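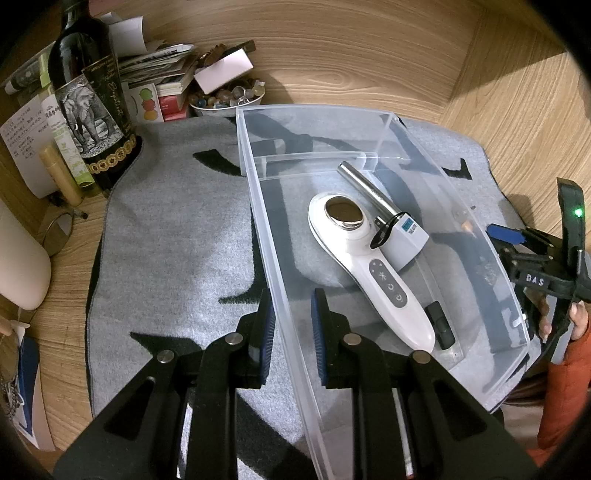
How many rules does a small recording project with hand-held grippers need?

Four were enough for mine, as long as each one fit in a single sentence and somebody could check it without asking me what I meant by it.

Writing the Rules Down: Good Practice for Hand-Held Gripper Recordings
Project report, Robotics and Automation, second year
Sturby Technical College, Rirkau

Why I picked this

When I signed up for the project list I wanted to build something. All the arm projects were taken by the time I got there (I overslept, my own fault), so I ended up with the one called "procedures." I was pretty grumpy about it for a week! Then I sat in on my first recording shift, with two hand-held grippers, one in each hand, moving small household things in and out of containers, and I saw four of us do the same task in four different ways. One person closed the jaws all the way before starting and I left mine open. Two people started the recording before picking up the tool and two after. We all thought we were following the instructions, and we all kind of were, because the instructions were a paragraph long and mostly about charging.

So my project became a rule sheet for the shifts, plus a check of whether anybody followed it.

What was there before

The department already uses a document we call the Estine guide, after the building where it was written. It covers fixed robot arms: fences, stop buttons, who is allowed inside the cell, lockout. It's a good guide and I learned a lot from it, but try applying it to a tool that has no motor pushing it around and is being held by a tired student. There is no cell. The stop button is you letting go. I went through the whole guide with a highlighter and marked what still made sense for our shifts, and I came away with the part about clear responsibility, the part about inspecting the tool before use, and the part about writing down faults at the time they happen. Everything else either didn't apply or needed rewriting from scratch.

I also read the recording instructions from the Alcaraz project, which an older student group ran in our department. Theirs were 11 pages. I asked around and could not find anyone who had read past the third.

The rules

Here is the version we used, word for word as it hung on the wall.

Rule 1. Before the first recording of a shift, open and close both grippers fully and look at the pads and the pivot screws.

Rule 2. Start every recording with the jaws open and nothing in them, and end it the same way.

Rule 3. Keep the recording if you drop something or miss a grip. Mark it, don't delete it.

Rule 4. Nothing with a person's name or address on it goes where the camera can read it.

Rule 3 caused the most arguing. People hate keeping their bad takes, me included, and the old habit was to wipe a clumsy one and redo it so the folder looked nice. But a set with only perfect grips in it gives you a wrong idea of how hard the task is, and you can always filter a marked file out later. You can't bring back a deleted one. We settled on marking with one letter at the end of the file name, and after that the arguing died down.

Rule 1 sounds like nothing and takes less than a minute. I put the screws in because a loose one changes how the jaws meet, and you feel it as a sort of wobble in the handle before you see anything. The pads wear too. We had one with a corner lifting and it had been used for most of a shift before anybody mentioned it.

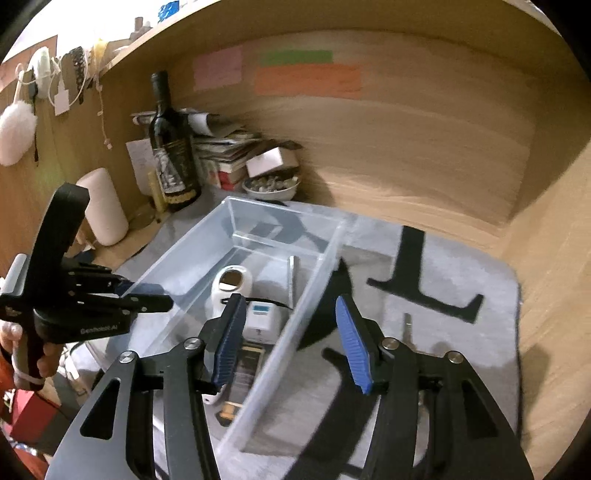

Figure 2. Near gripper open over the gray mat, with the second one held at the left side of the clear bin.

Working with two grippers

None of the four rules says anything about how the two tools should work together, and I went back and forth on that. My first draft had a fifth rule that the left hand always steadies the container and the right hand always does the picking. It lasted about two days. Left-handed people hated it, and for long containers it made everyone twist their wrist in a way that got sore. I took it out and wrote a note instead: decide which gripper holds and which one picks before you start, and stay with it until the recording ends. If you switch halfway, that's allowed, but mark it.

The other note I added was about clear plastic containers. It's easy to misjudge where the wall is when you're looking at the jaws, and people kept bumping the rim on the way in. Coming straight down with the jaws open helps. Go slower than you think you need to! I still clip the wall sometimes.

Did it work?

Our target was 3000 recordings and we made exactly that many, mostly because the person with the schedule would not let us go home. After checking, 2757 passed all four rules. That leaves more than 200 that failed at least one, and I went through every one of those by hand over a very long stretch of August.

Most of the failures were Rule 2, and most of those were at the end of the recording, not the start. You finish the task, you're happy, you hit stop with the object still between the pads. I did it plenty of times myself. A few were Rule 4, all from piles of paper near the work area, and those files were removed completely. I think that one is worth being strict about, and I would have the shift lead check it at the start instead of leaving it to whoever is recording.

I can't say how many would have failed before the sheet went up, because nobody was checking then. That's the biggest hole in this project and my supervisor has already told me so. If I did it over I would record a short set under the old instructions first and score it the same way.

What I would change

Rule 2 should be split in two, with the ending as its own line, printed bigger. The letter code for marked files needs a second letter so you can tell a drop from a missed grip. The sheet should also have a date on it. We had two versions up at the same time for part of a shift, one by the door and one by the desk, and people followed whichever was closer to them.

The Estine guide is being updated next term and I've asked for a page on hand-held tools to go in at the back. I've sent in my draft and I'm waiting to hear.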